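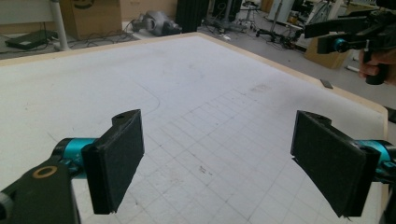 Slide 1. What we thought the problem was

Notes for Jun 20, 2019. Sunita Goel. Keep this to the half hour, leave the video out if the projector is slow.

Start cold, no thank-yous. "We lost a batch of demonstrations and for two weeks we blamed the wrong thing."

Say what the slide shows: two pads faced in something felt-like, open, over the gridded table. Second gripper in someone's hand at the right. Ask the room to look at the bottom edge of the right pad, where it is a little frayed. Then wait. Most people will not think much of it. I didn't either.

Slide 2. The numbers

3,813 demonstrations recorded for the Girnard set. 664 of them thrown out. Say both numbers twice, people write them down.

What "thrown out" means: the fingers closed, the log says grip, and the part was not in the grip when the hand came up. The software marked every one of those as a success. I want that to land. The check we paid for and trusted was reading finger width and nothing else. If the pads stopped short of fully closed, it called that a held part.

Somebody will ask if 664 is a lot. My answer: I don't know what a normal number is, and I doubt the people who quote one do either.

Slide 3. The explanations we were given

Go through these fast.

Explanation one, from Plalla, who sold us the tracking software: drift. Move the table, clean the lenses, run calibration again. We did all of it. Same failures.

Explanation two, from our own side: operators squeezing too fast. This one I'm still annoyed about. We put three people through a retraining morning in May and it made no difference at all. I signed off on that. Say so.

Explanation three: "more data will wash it out." Pause here. It was offered in a meeting with a straight face. If the label is wrong, more of it is more wrong labels.

Slide 4. What we found

Felt sheds and bunches. When the face of a pad lifts at the lower edge, it folds under as the fingers come together and holds them a hair open. The width reading stops short. The software sees a part.

How we caught it: closed the gripper on nothing, over and over, and read the log. It reported a held part 2 times before lunch. That was the entire test. No new equipment. We could have done it on day one.

Be careful with this slide. I believe the felt explains most of the bad ones. I can't prove it explains all of them. Nobody kept the old pads, so we can't go back and match pad to session. If Lallberg people are in the room they will push on this and they are right to.

Slide 5. The safety part

The model trained on those labels went onto the arm at the Sisodia site. It did what it had been taught: closed, believed it had the part, swung over to the bin. Twice out of three trial runs there was no part. On the other run it had the part by a corner and dropped it on the way, outside the fence line. Small part, no one hurt.

Do not let anyone call this a near miss that "the system handled." The system handled nothing. A person standing by pressed stop.

Line to read as written: "The arm had no way of knowing its hand was empty, and we had signed a form saying it did."

Slide 6. What we changed

Pads get looked at before every session and swapped when an edge lifts. Old pads go in a bag with the session number.

Empty close at the start and end of every session. If it reads as a grip, the session doesn't count until someone has watched it back.

Success is marked by a person from the video for now. Slow, dull, costs money. Plalla say their next release fixes the check. I've asked for the test results and have not had them.

Skip the diagram if short of time.

Slide 7. Questions

Likely ones:

Why felt at all? Because the parts mark easily and rubber left streaks. We're trying other facings. No results to share yet, don't get drawn in.

Would a force sensor have caught it? Maybe. Folded felt pushes back too. Ask them how they'd tell the difference.

Is the rest of the set clean? We re-watched a sample. I'd call it usable. I would not call it clean, and the handout shouldn't either. Check the handout.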